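4.2 Where things end up on a shared counter

Earlier work on kitchen order tends to assume that each object has a home and that clutter is what happens when it strays. We doubt this. Our survey drew 300 replies, and most people said that they knew where everything on their counter belonged. Their answers to the follow-up items were much weaker. Asked where a towel goes, 173 gave more than one place, and a good many gave a place and then took it back in the comment box.

The Ziltosik scheme, which we used for coding, sorts counter items into "fixed," "parked" and "in use." It works well enough for a toaster. It works badly for anything soft, flat or borrowed from another task.
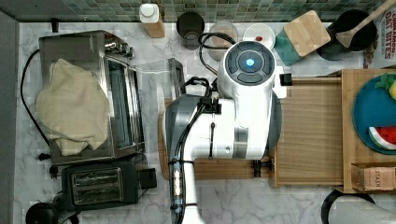 Coders were told to treat a towel lying on an appliance as parked. We kept that rule for the sake of comparison with the Larari data, but we are not convinced by it. A towel may sit on top of a toaster oven for months, and at that point it is about as fixed as the oven. The scheme has no way to say so, and a single view of a counter can't settle the matter either. Coder agreement on soft items was poor, and a second round of training in July did little to help.

Cutting boards raise a different problem. The scheme calls a board "in use" if it lies flat and "parked" if it stands against a wall. Many households seem to leave the board flat all the time and treat it as part of the counter, so other things get put down on it, or half on it.

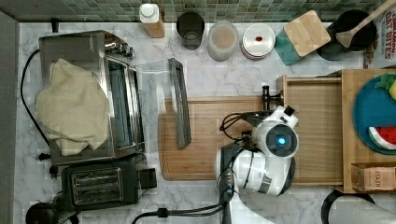
The back row, along the wall, is often described as storage. We would be more careful. Jars, bottles and a pot with a spatula in it may share that strip without sharing a purpose, and the scheme gives them all one code. Of the 1336 items coded in the full set, the back-row items were the ones our 2 coders agreed on most, yet we suspect the agreement comes from the breadth of the code. A label that fits nearly everything is easy to agree on.

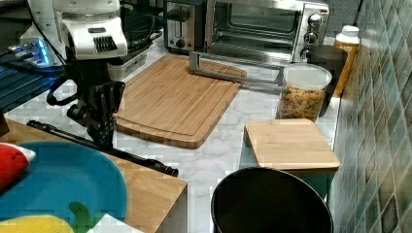 Grarner Household Studies Group, Department of Home and Design

Figure 3. Bamboo cutting board set at a slight angle, with a metal handle resting partly on one corner.

Under the scheme, the handle in Figure 3 takes the code of the surface beneath it. This seems to us a poor rule. A loose part has no clear status until someone says what it is for, and the Stojanović checklist, which asks residents directly, at least admits as much. Its weak point is that residents like to sound tidy.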